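How to Read the Book Before the Show Comes Out (and Still Enjoy Both)

By Milagros Cabanatuan
Posted 5 May 2022
Filed under: TV, Books to Screen, How-To

So they're making a series out of that huge novel you've been meaning to read since forever, and the trailer just dropped, and now you want to read the whole thing before the first episode. Yes! Do it! I love this feeling more than almost anything else in TV fandom, and I've done it enough times now (well and very badly) that I have a method.

I'll be using Harkau as my example all the way through, since that's the one I'm doing right now. If you haven't run into it, it's a big, foggy family saga set in a harbor town called Abella, three generations, two shipwrecks, a disputed will, and a narrator who lies. The series lands on Itent in July. No spoilers past chapter 7 on this page, promise.

What you need

A copy of the book, any kind. Paper is easiest for flipping back, but an e-book lets you search for a name when you've forgotten who somebody is, and with Harkau you will forget who somebody is.
Index cards, plain or lined.
Two pens in different colors.
A calendar you look at every day.
A friend who is also reading, if you can get one.

Step 1: Work out your pages

Find the premiere date and go back one full week. That's your finish line. You want that week free, partly as a cushion for the days you fall asleep on page one, and partly so the book can settle in your head a little before somebody else's version moves in.

Divide the pages by the days you have left. If the number makes you want to lie down, look at chapters too. Harkau has 80 short ones, and "two chapters before bed" feels so much friendlier than a page count, even when it comes to the same amount of reading. Write the target on your calendar at the end of each week and leave the individual days alone. Some nights you'll read nothing and some Saturdays you'll look up and it's dark out and you've missed dinner.

Audiobooks count. Mixing audio and print counts too, and is how I got through the entire middle of Zokus, where the spaceship crew argues about water rations for what felt like a whole winter. (It pays off. Stay with it!)

Step 2: Decide how much casting news you want

Do this before you start reading, because it changes what you see in your head. If you already know who's playing the grandmother, you'll hear that actor's voice in every line she has. Some people adore that. I go back and forth.

If you want to stay clean, mute the title, the author's name and the main characters' names wherever you scroll. Then mute the obvious misspellings. Turn off autoplay in your streaming app as well, or it'll run the trailer at you while you're hunting for something to watch with your lunch.

If you'd like the casting, get it all in one go. Look at the cast list once, jot down the names next to the characters you've met so far, and close the tab. Reported casting changes a lot before anything gets announced, so put a question mark by anyone who is only "in talks." I once read an entire fantasy novel picturing a man who had dropped out of the show months earlier, and I still can't get him out of there.

Step 3: Make your character cards

My favorite part! One card per character, name at the top, and underneath it only three things: who they're related to, what they want, and the chapter where you met them. Keep it short enough to read at a glance.

Use your first pen for everything from the book. The second pen stays capped until the show starts.

Don't make a card for everybody who walks through a door. My rule is that a character earns a card the second time they turn up. By chapter 7 of Harkau I had 19 cards, and a couple of those I could have skipped (the ferryman is just a ferryman, I was so sure he wasn't).

Then spread them out somewhere flat. Floor, bed, desk, kitchen table, whatever you've got that the cat doesn't want. Put families in columns, oldest at the top, and slide people around until the marriages make sense. A light, plain surface helps if you use white cards with a colored edge, and you'll want elbow room in the middle for the people who connect two families.
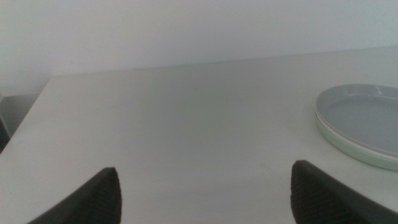 Plain white tabletop, dark gray gripper fingers.

Once the layout makes sense, number the cards lightly in one corner so you can put them back in that order after you've stacked them up. A binder clip per family works great. I also take a quick phone photo of the whole spread every few days, so I can check it in bed without getting up.

Step 4: Mark the scenes you're dying to see

As you read, you'll hit pages where you think, oh, they HAVE to film this. Tag them. Sticky flags, a folded corner if you're that sort of person, highlights in your e-reader. Next to each one write a few words about what you saw in your head: the color of the light, how loud it was, who was standing closest to the door. Future you will be so happy to have this.

Tag the other kind too, the scenes you can't imagine working on a screen at all. In Harkau there's a long chapter told entirely through a shopping ledger, and I'm beside myself wondering what they'll do with it. Voiceover? Montage? Cut it? These are the places where you get to see writers really earn their lunch, and they're often what I end up liking best in an adaptation.

Try to keep the list short. If you flag 100 scenes you'll spend the show waiting for the next flag. Go back at the end and keep only the ones you still remember without looking.

Step 5: Write down your guess for episode one

When you get to your finish line, close the book and write half a page on where you think the first episode will begin and end. That's all! It takes a few minutes and it makes the premiere so much more fun.

A few things that help with guessing:

First episodes tend to pull something exciting forward from later in the story. Look for the first death, fire, storm or wedding.
Quiet opening chapters often get folded into one conversation.
A narrator who tells you things directly may lose those lines, or share them with another character.
If the book jumps between time periods, look for the two that look the most different on the page. They'll be the easiest to cut between.

My friend Sunil Dissanayake and I swap our guesses in sealed envelopes, which is silly and I recommend it completely. He says Harkau opens on the second shipwreck. I say the reading of the will, with the shipwreck over the end credits. Loser buys the snacks for the finale.

Step 6: Watch it twice, if you can

Watch the first episode once with your cards put away. Phone away too. Let it be a TV show. You're going to notice the changes anyway, you can't help it, but there's a difference between noticing and keeping score, and keeping score will wear out everybody else on the couch.

For the second viewing, get out the cards and uncap that second pen. Add what's different: new name, new job, two cousins squashed into one cousin, a brother who has vanished entirely. When characters get merged, clip their cards together. When somebody brand new shows up, give them a card in the second color only. After a few episodes you can tell from across the room how far the show has wandered off, and it looks gorgeous.

If you only have time for one viewing, do the cards the next morning from memory. You'll remember plenty.

Watching with people who haven't read it

Agree on the rules before you press play. Mine are: no gasping early, no "oh, watch this bit," and no answering "does he die?" with a long meaningful silence, which is an answer. If someone wants to know who a character is, you may read them the top of the card up to the point the show has reached. That's a surprisingly nice way to help without giving anything away, and my sister now asks for "card, please" whenever a new uncle appears.

Save the comparing for after the credits, and ask the non-readers what they thought first. They'll catch things you've missed because your head was busy filling in the book.

What if you don't finish in time?

Then you don't! Pick a stopping point at the end of a section and watch as far as that, or go ahead and watch everything and finish the book after. I did Zokus in that order, half before and half after, and the second half of the book was full of tiny rooms and side characters the show never had space for. It felt like being handed extra episodes.

If you're reading Harkau along with me, I'm on chapter 7 as of tonight, and I'd love to hear your envelope guesses in the comments. Please put spoiler warnings on anything later than that, and tell me what you're making of the ferryman.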